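Two arms and a pile of red laundry

Clem Henare has been building a two-armed robot in a shared workshop in Kellevside since February. Before that he repaired sewing machines, and he still does on Tuesday evenings. The arms are meant to fold laundry. At the moment they fold shorts and not much else.

"I started with towels, like everyone does," he says. "A towel is a rectangle. You find the corners and you're most of the way there. I got bored of towels after a month and moved on to shorts, and then I was stuck for a long time."

The trouble was the waistband. Elastic pulls the cloth in, so when a pair is dropped on the table the corners are hard to find. Henare's first program looked for the outline of the whole garment and worked inwards. It did well with shorts that had been laid out by hand and badly with anything else.

"You can't lay them out by hand. If you've done that you may as well fold them."

He now has the arms spread the garment first, with one gripper holding an edge while the other pulls. Folding comes afterwards and is the easy part. The programs learn from recordings of Henare steering the arms himself, using a second, smaller pair as handles. He has made 963 recordings of shorts and wants 2000 before he trains again.

Facundo Paredes, who shares the bench and did most of the wiring, thinks the number matters less than the variety. "Clem drops them the same way every time. He doesn't notice he's doing it. I come in and throw them and the thing has no idea."

Paredes also talked him into changing the fingers. The first set were broad and flat, and they picked up the table cover along with the clothes. The present ones are narrow and come to a point. They can get under a hem, though they sometimes take hold of one layer when two are wanted.

The cover itself took three attempts. Bare board was too slippery and a rubber mat gripped the cloth so hard that it wouldn't slide. They settled on a grey woven fabric from Troncoso, a shop near the station that sells offcuts.

Neither man will say exactly what the build has cost. Henare allows that it is up to 4000 with the motors he burnt out, and that he could have bought a decent washing machine and a holiday. A good run takes 15 minutes for a small pile, and he is not in a hurry to speed it up.

"When it goes fast it throws things," he says. "I'd like it slow and right. Then Facundo can make it fast."

Red shorts are the current favourite for practice, as they show up well against the grey.

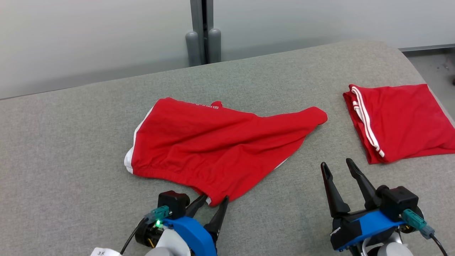 What comes next

Shirts, according to Paredes. Henare would prefer to finish the shorts first, and has asked for a few pairs without elastic to see how the program copes. They have agreed to leave socks alone.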